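Household robots still slow at the small jobs, Jevville trial finds

Posted 21/03/2026 in Technology

A home-robot developer in Jevville has put out the first results from a program meant to answer a question its customers keep asking: can a machine tidy a house yet? The short answer from the company, Fistitz, is that it can do parts of the job, under supervision, and mostly in simulation.

Fistitz ran 1,000 chore attempts in a simulated home beginning in January. The machine was asked to pick up stray items, clear a counter, open and close cabinet doors and move things from one room to another. It finished 319 of them with no help from an operator. The rest were stopped early, timed out or ended with the wrong object in the wrong place.

Kianoush Ghasemi, who leads the testing group, said the result was close to what the team expected. "People look at a third and think that's poor," Ghasemi said. "For this kind of work, with objects the system hasn't been told about, it's a fair starting point. It is also a long way from something I would sell to my parents."

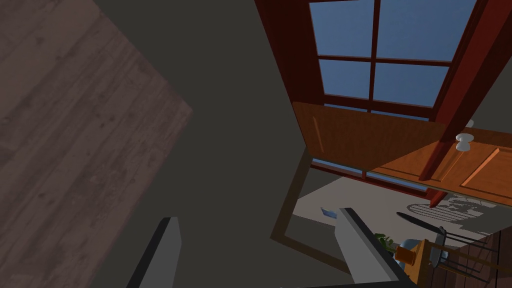

Flat objects gave the most trouble. A person who wants a playing card off the floor slides it to an edge or gets a fingernail under it. A two-finger gripper has to come down at a shallow angle and close on something with almost no height, and a small error leaves it pinching air. The simulated home includes items of this type on purpose, such as the small blue card lying on the pale floor between the gripper fingers. Ghasemi said the machine often located a flat item correctly and then failed on the grasp.

Cabinet doors were the second sore point. Small round knobs call for a firm grip and a pull that follows the swing of the door, and the software tended to pull straight back. Fistitz said it has changed how the arm plans that motion and will publish new numbers when it has them.

Items with some height to them, such as cups and toys, went better. So did chores that could be done from one spot, without driving between rooms.

Time is the other limit. Each attempt was allowed 180 seconds, and Fistitz said many of the successful ones used most of it. A person doing the same chore would normally need a few seconds. The company argues that speed matters less in a home than in a shop, provided the work gets done while the owner is out or asleep.

Gillari, a housewares chain that is paying for part of the program, sees it differently. The company wants to know if the same software could restock low shelves and return misplaced goods after closing. In a written statement it said that a machine needing three minutes for each item "would not get through one aisle in a night," and that it has no plans to put robots on its sales floors this year. It said it would keep funding the tests.

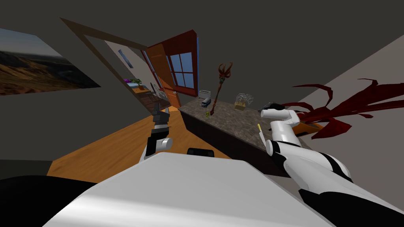
What comes next

The second round moves to the kitchen and uses both arms. Clearing a long counter is a common request in the customer surveys Fistitz collects, and a hard one to define. In the test home the speckled countertop holds a silver toaster, a toy van and a clear glass container with a yellow base, along with larger decorative pieces. The toaster should stay. The van should probably go somewhere else. Software has to make that call before any arm moves, and households disagree about it.

Ghasemi said the team will write out a list of where things belong for each run and score the machine against it. Later runs will leave the list out.

Clutter is a further problem. Reaching for one object means passing others, some of them tall or fragile, and in simulation a knocked-over glass costs nothing. Fistitz plans to count every unintended contact as a failure in the second round, even if the chore is finished.

Trials with a physical machine are due to follow at a workshop run by Wang, the company that supplies the arms. Fistitz would not give a date. It said 2 households in Jevville have agreed to host a robot once those trials are done, with an operator present at all times.

The company has not set a price or opened a waiting list.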